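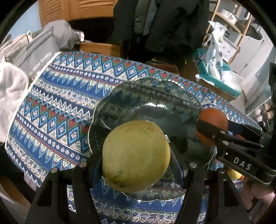 Figure 2. Pomelo, tangerine and glass serving plate on the patterned cloth used for the table-setting task.

2.4 Fruit and serving ware

The fruit arrangement task was meant to resemble what people do when they put fruit out for guests at home. Participants received loose fruit and a serving plate and were asked to arrange the table as they would for a short visit. No target layout was given, and the order in which items were placed was left open.

Fruit was chosen for differences in size, skin and weight. The pomelo is the largest item and usually the first to be placed, as its position limits where everything else can go. Its skin is yellow-green and mottled, with small dark specks, and some pieces had brown blemishes (Figure 2). We kept blemished fruit in the set. In the January pilot, participants tended to turn such fruit so that the marked side faced away from the seats, and we wanted to see whether this would recur. Tangerines are smaller and more uniform in color, and were handled with less attention to orientation.

The plate is clear glass with a scalloped rim. Hsueh, who coded the pilot recordings, noted that the rim was hard to make out against a busy cloth. The cloth in Figure 2 has zigzag chevrons, diamonds with small flowers and bands of floral medallions, and the pattern shows through the glass in distorted form. Coders therefore marked the plate boundary from the fluted edge, and treated color changes inside it as part of the cloth. Plain cloths were used in the Plellano apartment and patterned ones in the Ziststead apartment.

Household textiles such as towels and bags were allowed to remain at the edge of the table. They were not part of the instructions, but they reduce the usable surface, and participants differed in whether they moved them before starting. A textile was coded as moved only if it was lifted clear of the cloth.

Each layout was coded by 2 raters working separately. An item counted as "on the plate" if any part of it rested inside the rim, and as "beside the plate" otherwise. Fruit still being held at the end of a trial was coded as unplaced. Disagreements were settled by Tsung-han Hsueh. Nearly 2000 placements were coded in this way, and the resulting categories are used without change in Section 4.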